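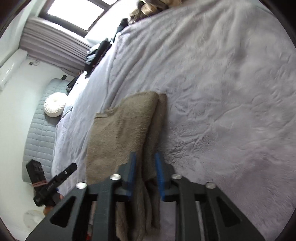

Back bedroom, Delorme Road: towels, blankets and the window end

Album by Lenka Slanina
Home > Albums > Delorme Road > Back bedroom
3,056 views

This is the back bedroom of the flat at 57 Delorme Road, Ernton, in October. The album covers the bed, the things that get folded on it and the end of the room by the window. The kitchen and the hall have their own pages. I have put the notes on this page together because people kept asking the same things under different pictures, mostly about the blanket and how I fold towels.

Blanket and towel

The bed is the largest flat surface in the flat, so folding is done there. The kitchen table is the right height but it is usually in use, and the floor is no good for anything that has just come off the airer.

The blanket is a pale lavender-grey one with a deep pile. On the listing it was called grey. In the shop at Batport, under the strip lights, it looked plain grey as well, and it was only at home in daylight that the lavender came through. I did not take it back. It goes with the light grey quilting and it would have meant another trip on the bus.

The pile marks easily. Put a folded towel down on it, pick it up again and there will be a dent. I used to smooth the whole thing out before starting and now I leave it, as it is rumpled again by the second towel in any case.

The tan towel is a bath towel, one of a set I bought when I moved in. It has been washed a great many times and the surface has gone fuzzy. It still dries well. I would buy the same again if I could find them, but the shop stopped doing the colour and the nearest they have now is a sort of mustard.

How I fold bath towels, for those who asked:

Lay the towel out with the long side towards you.
Bring the left and right ends in so that they meet in the middle.
Fold one half over on to the other.
Fold once more the other way, so the thick edge is at the front of the shelf.

It makes a thick rectangle. The airing cupboard shelf at Delorme Road is shallow, and a towel folded in thirds the long way hangs over the front and stops the door closing. If your shelf is deeper, thirds will do perfectly well and the stack is lower.

Hand towels are halved twice and stood on end in a basket. Flannels are not folded at all.

The other mattress

There are two mattresses in the room. The one along the side has a light grey quilted pad on it, stitched in squares. My sister uses it when she comes over from Batport, normally on a Friday night, and when she is not here it gets left without a sheet on so it can air. Clean washing sometimes goes there if the bed is full, though I try to keep to one or the other or the socks get separated.

The pad is a Pandia. Several people have asked about it. I have had mine for 2 winters. I wash it on a cool cycle by itself and hang it over two rails of the airer, turning it at bedtime. It takes a long while to dry indoors at this time of year, so I choose a day when I don't need the airer for anything else. The squares have stayed flat. One row of stitching came loose at a corner and I sewed it back with ordinary polyester thread.

The window end

I took more care over this end of the room when I was choosing curtains than over anything else in the flat, and then bought the plainest ones. They are white sheers. The window gets strong light for a good part of the day and the room is small, and anything heavier made it feel like a cupboard. For sleeping, something darker would be better. I am used to it. My sister is not and brings an eye mask.

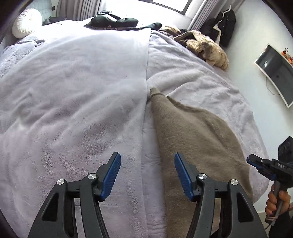
The bed looking towards the window, with the cable knit and the striped bag up at the headboard end.

The headboard is light grey and quilted, near enough to the mattress pad that people assume they were bought together. They weren't. The headboard came first, second-hand, from a couple in Ernton who were moving to somewhere with a sloping ceiling. It was wiped down with a damp cloth and a drop of washing-up liquid and left by the window for an afternoon. Quilted headboards collect dust in the seams. The small brush on the vacuum cleaner deals with it.

The round white cushion has pleats running in to a rosette in the middle. It is awkward to wash. The cover does not come off, so it is done by hand in the bath and pressed between towels, and the pleats need pulling straight with the fingers while it is still damp. I have thought about replacing it with a square one that has a zip. So far I have not, as it is comfortable behind the neck for reading.

The beige knit has a cable pattern and is kept off hangers. Heavy knits drop at the shoulders if they are hung, and this one had already started to when I got it. It is folded flat with the arms crossed over the back and goes on the bottom shelf with nothing on top. It is often heaped at the end of the bed before it gets that far.

The coat by the window is black with white trim. There is no hall cupboard in the flat and the hooks by the front door are full, so it hangs in here. I would like it to go in a wardrobe eventually. The wall gets a scuff from the hem, and I go over it with a clean rubber now and then, which works on matt paint if you don't press.

The curved shelf

More people write to me about the shelf than about the rest of the room. It is on the wall to the right of the bed, with a white frame and a dark inside, and the little orange and brown figures stand along the top.

I put it up myself. The wall is plasterboard and I used fixings made for it, one size larger than the packet suggested for the weight. Two things I would do differently. I would put it a hand's width higher, because the vacuum hose catches on it, and I would sort out the cable, which hangs down underneath. A strip of white trunking would cover it. I have the trunking. It has been behind the door since the summer.

The figures are dusted with a soft make-up brush. They came from different places over the years and were never meant as a collection. A few more live in the kitchen and you can see those in the kitchen album.

What gets done on the bed, in order

This is the routine on washing days, written out because a reader in her first flat asked for it.

Everything comes off the airer and goes on the blanket in one heap.
Towels are pulled out first and folded. They take up the most room and once they have gone the heap is manageable.
Bedding next. Fitted sheets are folded badly and put at the back.
Then tops and knits, flat.
Small things last, socks paired as they turn up.
Anything that still feels damp goes back on the airer, however annoying that is.

With one load it takes less time than boiling potatoes. With the bedding included it takes longer and I put the radio on.

Dark clothes pick up fluff from the blanket. If I have a lot of black to fold I turn the blanket back first and use the sheet. For the odd thing I don't bother and run a lint roller over it afterwards - the sticky kind, not the brush kind, which only moves the fluff about.

Washing the blanket

Cool wash, short spin, no softener. Softener made the pile clump together the one time I used it and it needed 4 washes to come right. Dry it over the door or over two chairs so that it isn't creased in the middle, and shake it hard when it is nearly dry. It should not go near a hot radiator. A corner of my old one did, and that corner stayed stiff for the rest of its life.

If the machine is small, take it to a launderette. The one in Ernton, next to the key cutter's, has a big drum that will take a double blanket on its own. It is shut at lunchtime.

Comments

Marit: Did you ever find the tan towels anywhere else? I have two of them left and they are going at the edges.

Lenka Slanina: No, only the mustard. If the edges are fraying, try a narrow zigzag along them before they get worse. It held on mine.

oldstairs: What are the curtain poles? Mine sag in the middle with sheers far heavier than they should be.

Lenka Slanina: Plain white ones that were here already, I'm afraid. A centre bracket would stop the sag.

Marit: Thanks, will try the zigzag. The thirds fold doesn't fit my shelf either.

P. Whin: Put the trunking up!

Lenka Slanina: It is on the list.

Next album: Kitchen
Previous album: Hall and front door
Back to all Delorme Road albums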